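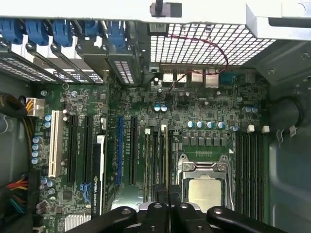
Posted 8/13/26 by the Clirkcombe Tinkerer

So I've gone and got myself another old desktop to fiddle with. I know, I know. I said after last December that there'd be no more, and then a chap over in Priltton was clearing out an office and it seemed rude to say no (and the bus fare home with a full-size PC on your lap is the same as without one, although you do get looks).

I do love an old office machine, though! Everything is colour coded, for a start. This one has a row of blue plastic clips holding the slot covers, and once you've learnt that blue means "you can pull this" you can get a surprising amount done without hunting for a screwdriver. There's an Nvidia Quadro in it as well, which I wasn't expecting. I don't do any of the clever 3D stuff those cards are meant for, but it'll run two monitors and I'm not taking it out.

My usual order of business is memory first. It's the cheapest upgrade going and you feel the difference straight away, especially if you're like me and never close a browser tab. I had a little bag of modules put by from the machine I named Karkow (long story, poor old thing, it now props up a shelf) and I wanted to see which of them were worth keeping.
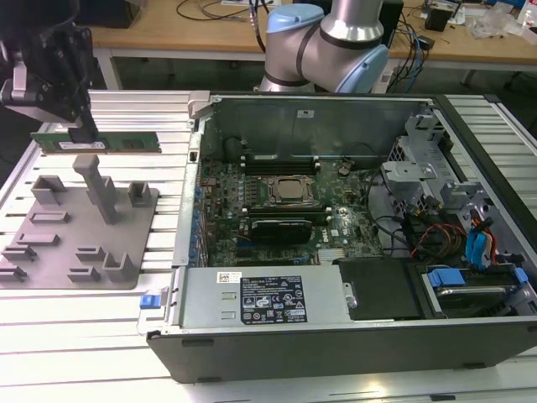 One of the green sticks, with the Dell open next to it.

If you've not done this before, switch off at the wall and pull the plug, then touch some bare metal on the case before you go near anything. Hold the stick by its edges. There's a notch along the bottom, and it only goes in one way round, so if it won't go, turn it about before you start leaning on it. Then push evenly until the clips come up. It always takes more of a shove than I'm happy with, and I always pull a face.

Do check what type your board takes before you buy any. I once spent a whole evening swearing at a stick that was never going to fit.

Next job is the cables, all those reds and yellows and blues curling about by the drive bays. I've got a bag of velcro ties somewhere. Probably in the drawer with the takeaway menus.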